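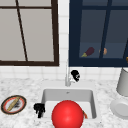 Setting Up for the Sivcombe Loop

The Sivcombe Loop is 67 miles long and climbs 3,419 feet. Neither number is extreme. The difficulty lies in how the climbing is arranged: most of it falls in the second half, on short grades with loose gravel over hardpack, and the longest paved section comes at the start, when riders are fresh and tend to go too hard.

The route leaves the Gusomer trailhead on a paved rail trail and stays on it for the first hour. The surface is smooth, the grade rarely passes two percent, and there is one road crossing with a signal. Riders should hold an effort at which they can talk in full sentences. A heart rate monitor is useful on this section. Speed is a poor guide, as the valley usually carries a tailwind in the morning.

Past the old Phetsri quarry the trail ends and the route turns onto county gravel. Tire choice matters from this point on. A 40-millimeter tire with a low center tread is a sound compromise for a rider and bike of average weight. Narrower tires will roll faster on the pavement and lose that time on the first descent, where washboard begins just before the lower bend. Tubeless setup is strongly advised. The quarry stone is sharp, and the usual failure is a small cut near the bead that sealant may not close. Carry plugs, a boot and one tube even so.

Pressure should be set for the gravel. Start with whatever the tire maker lists for your weight, drop it by 2 psi, and ride a test section. If the rim strikes bottom on square edges, add air one pound at a time to the rear before touching the front.

Gearing is the other common mistake. The Skotwood climb is short, but its upper third is steep and the surface does not allow standing. A rider who gets out of the saddle takes weight off the rear wheel, which then spins. The lowest gear should be at or below one to one. Riders with road cranks can usually get there with a wider cassette and a longer derailleur cage. Check chain length after the swap by shifting to the big ring and the largest cog on a stand, never on the road.

Water is available at the trailhead and at the Skotwood fire hall, where a tap on the outside wall is turned on from April until the first hard frost. Between the two there is nothing. Two large bottles will cover most riders in cool weather. In summer, add a third under the down tube or wear a pack.

Food needs are easy to underestimate on a ride of this length. A workable target is a small amount every half hour, starting in the first half hour, with solid food on the rail trail and softer items once the gravel begins. Breakfast should be familiar and finished well before the start.

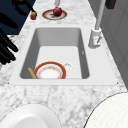 A plate and a small cup in a kitchen sink.

The return leg follows the ridge road, then drops to the rail trail by a paved descent with two blind turns. Brake before the turns and release through them. Rim brake users should stop at the overlook and let the rims cool.

The loop is marked with small green signs at each junction, numbered from Gusomer. Several were missing after the winter storms, so load the route on a head unit and carry a paper copy. For those who want a longer day, the Phetsri spur brings the total to 103 miles and adds one more long climb, all of it on gravel. The spur has no water and no phone signal.

Contact the editors | Advertise | Copyright 2026, all rights reserved | Back to top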